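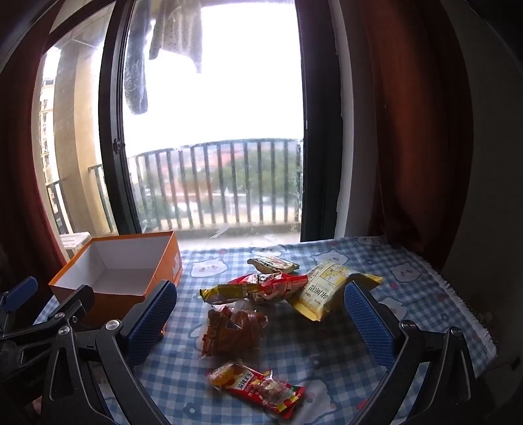
Why do students who say they want to eat proper meals still eat so many packaged snacks?

In our group of participants the main cause was the timetable. They ate snacks at the hours when a meal was difficult to get, and hunger or taste was mentioned less often than we expected.

Snacking Between Lectures: A Small Diary Study in Justdale
Project report, Food and Daily Life module

1. Introduction

When I came to Justdale to study, one of the first things I noticed was that my classmates did not have a fixed hour for lunch. In my home country the middle of the day is protected, and even a busy person will sit down for soup. In Justdale the lectures continue through midday, and many students eat something from a packet while they walk from one building to another. I wanted to understand if this is a choice, a habit or simply a result of the day as it is planned for us.

The existing writing on student diet which we read for the module is mostly about money and about knowledge. It asks whether students can afford good food and whether they know what good food is. Both questions are important, but I felt that time was missing. This report looks at the time of eating, the place of eating and the reasons which students give in their own words.

2. Method

I asked students from the Urquhart building and from the Eltari hall of residence to keep a food diary for two weeks in November. In total 14 students agreed and finished it. All of them cook for themselves at least a part of the week. I did not ask for weights or calories, as I had seen in a pilot diary (my own) that such a task becomes boring after the first evening and then the writer begins to guess.

For every snack the participant wrote four things: the time, the place, what it was, and one sentence on why. The last one was the most useful. Some participants wrote only "hungry" each time, but others wrote a lot more, and together these sentences came to nearly 2,000 words. I read them several times and put them into groups by meaning. A classmate read a part of them separately, and where we had put the same sentence in different groups we discussed it until we agreed.

After the diaries were returned I had a short talk with each participant. I made notes by hand and did not record the talks. All participants gave written consent, and I have removed details from which a person could be recognised.

A difficulty appeared at once with the word "snack". For one participant a bowl of cereal at eleven in the evening was a snack, for another it was dinner. In the end I accepted the definition of each participant. This makes the diaries less easy to compare, but I think it is more faithful to how people see their own eating.

3. Results

3.1 When

The diaries show a clear busy period in the early afternoon and another one late in the evening. The afternoon one follows the timetable closely. On days with a free hour at midday, most participants wrote down a meal and no snack. On days without a free hour, the snack came first, and then often the meal moved to four or five o'clock, which pushed dinner to a very late hour or removed it completely.

The evening period is different. It happened also on days with good meals. Here the reasons were about company ("everybody was in the kitchen"), about finishing some work ("I told myself, one more page and then biscuits") or about not wanting to cook again for a small hunger.

3.2 Where

Afternoon snacks were eaten in corridors, on the bus and at library desks, although eating in the library is not allowed. Evening snacks were eaten mostly in shared kitchens. Several participants from Eltari described a common table or shelf where packets are put and anyone can take one. They spoke about it warmly. One wrote: "If I buy only for me I finish it alone and feel bad. If it is on the table it is for all and I take a little." Another participant, from the same hall, had the opposite opinion and said that she eats more when the food is in front of her and belongs to no person in particular.

3.3 Buying

Nearly all packets were bought at Ciltard, the small supermarket beside the bus station. Participants like it as it is on the way. They do not like the fruit there, which is sold in big bags and becomes soft before one person can eat it. Multipacks of crisps or cereal bars do not have this problem. I had not thought about shelf life as a reason before I began, but it came up in many of the talks. A packet can wait in a rucksack and a banana can not, as one participant learned with her lecture notes.

3.4 Feelings about snacks

I expected a lot of guilt in the sentences. There was some, mostly in the evening entries. The afternoon entries were more practical in tone, and a few were even annoyed: "I would prefer to sit down." "Third bar this week, I am tired of this flavour." Participants did not seem to see the afternoon snack as a pleasure. It was closer to putting petrol in a car.

4. Discussion

These two kinds of snacking should, in my opinion, be treated separately. Advice which is given to students usually speaks about self-control and swapping one product for a healthier one. This may be of use for the evening. For the afternoon it misses the point, as the student is missing a place and half an hour to eat. Even a student who brings a cooked lunch needs to heat it, and in Urquhart there is one microwave on the ground floor with a long queue.

I was also surprised by the social side. Shared packets in a kitchen help new students to begin a conversation. A participant who arrived late in the term told me that being offered a biscuit was the first time somebody in the hall asked for her name. It would be a pity to speak about such moments only in terms of sugar.

5. Limitations

The group is small and all participants come from the same town. Those who agreed to keep a diary are perhaps more interested in food than others. Keeping a diary also changes behaviour: two participants told me that they sometimes did not eat a snack because they were too lazy to write it down. November has no holidays and no examinations here, and I would expect a different result in an exam period. English is not the first language for me and for several of the participants, and it is possible that some small meanings were lost in the one-sentence reasons.

6. Suggestions

A free hour at midday on the timetable, for all courses, would be the most direct change. If this is too difficult, a second microwave and some seats in Urquhart would already help. For the halls, I would suggest that the supermarket is asked to sell fruit by the piece. I wrote to Ciltard with this question, and at the time of handing in this report I am waiting for the answer.

The blank diary page and the consent form are attached at the end of the printed copy.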